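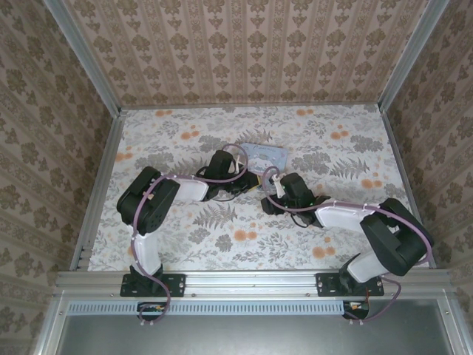
Can a robot do your household chores yet?

Some of them, slowly, if you pick the chore with care and put up with a lot of babysitting. Vacuuming and mowing have been fine for years. Anything with two hands is still hard going, and I say that as somebody who really, really wants a machine to clear my kitchen counter!

I get a lot of mail about this since my gutter cleaning page, so I've put my notes in one place. The cheap end first. The Frota floor sweeper still earns its spot under my couch, but pick up your socks before you press the button, and tape down rug fringes. The Stira window cleaner did one pane nicely and then sulked in the corner of the next (I finished with newspaper and vinegar, as usual).

Arms are another story. What people ask me about most is boxes and cards: sorting mail, putting gifts back in their packaging, closing a lid. You and I slide a fingernail under a card without a thought. A gripper has no fingernail.
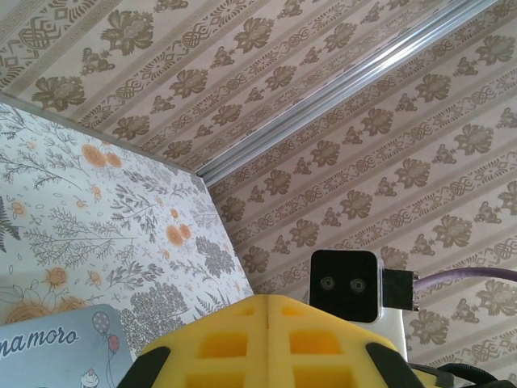

So if you're trying this at home, let the card stick out over an edge a little, or lean it on something, so there's a side to pinch. Soft pads help with slippery stuff. Keep cables clear of the elbows and check them every time, even when you checked them 5 minutes ago. And start with one object! I know it's tempting to dump the whole junk drawer in there.

For boxes, stiff cardboard beats thin, and a lid that lifts straight off beats a tuck-in flap every single time. If the box slides, a scrap of rubber shelf liner under it will fix that for pennies.

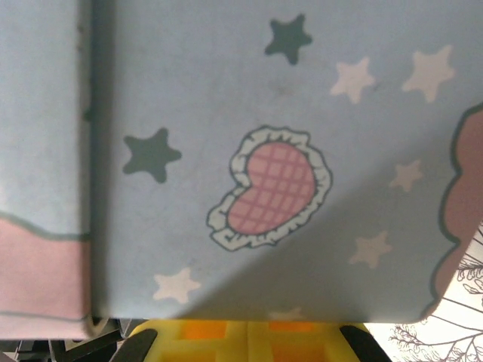
Light blue with stars and a plaid heart, seen close up.

My own rule for any gadget is 15 tries. If I'm still stepping in on the last one, I do the job myself. Folding fitted sheets failed that test, and so did the Kukberg laundry sorter, which put everything I own in the darks.

Next month: getting candle wax out of a tablecloth, by hand.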